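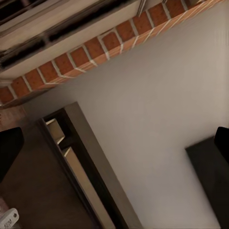
Maricruz Zepeda asked at the last review why the repointing money had been spent more slowly than planned, and whether the Pustwood end of the terrace would still be finished under this grant. It will, but later than we told her in December.

Home
Projects
Reports
Contact

Friday, June 4, 2021
By the Paltmont project office

Work on the terrace stopped for most of the winter. Lime mortar needs mild weather to cure and we had very little of it. The masons came back when the frosts ended and have now finished 9 of the 20 houses. The rest are surveyed and priced.

Spending on mortar and sand is under budget. Spending on scaffold hire is over, by $1180, all of it from the weeks when the scaffold stood at the Winda Street corner and no one could work from it. We have asked Bühler, the scaffold firm, for a lower standing rate next winter. They have not answered in writing.

Two things changed from the plan you approved. The old cement pointing on the rear walls is harder than the survey suggested, and the masons are taking it out with hand chisels where the grinder would chip the brick edges. We also dropped the chimney at the east end from this phase. It needs a structural report first, and the owner wants to get her own.

Training went ahead. The apprentices logged 822 hours on site, mostly raking out and mixing. One has left for a job with a roofing company and we have not filled the place.

For the next period we are asking to move the unspent materials money into labor. The total does not change. A revised budget sheet is attached to the email copy of this report. We need a decision before the masons book their fall work.

Comments

terrace_resident: Will the back lane be closed again? Last time we got one day's notice.

Paltmont project office: Yes, for the rear walls. Letters will go out a week ahead.

J.: The new joints look very white next to the old ones. Do they darken?

Paltmont project office: They should tone down over a few winters.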